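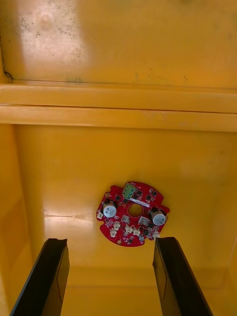

Red round board, yellow bin, three-way green screw terminal.

July, 9:40 pm
Gerrit Matlala

Re: [Stirkoris spares] what is the round one?

> Found a red circular board in the yellow bin. Hole in the
> middle, two fat capacitors, a bunch of little white connectors.
> Is it worth anything, or can I have the bin back? I need
> it for the Divitz power supplies.
> Khumalo

You can't have the bin. I have 233 power supplies on my list already, and I don't remember voting for more.

As for the board, my money is on a Kilura fan controller. The hole is where the motor shaft would go, and the notches around the rim look like they're meant to drop into a molded housing. I paid 300 for 5 of these once, in a weak moment, and sold 2. Don't take that as a valuation.

Before it goes in the parts drawer, could you flip it over and read me whatever is printed on the back? Mine had a revision letter next to the mounting tab. If yours is a C, I want it. If it's an A, the white connectors are a different pitch and you'll never find the plugs, so pull the screw terminal and the two capacitors and let the rest go.

Please don't power it up to see what happens. We still have the mark on the bench from the last time.

Gerrit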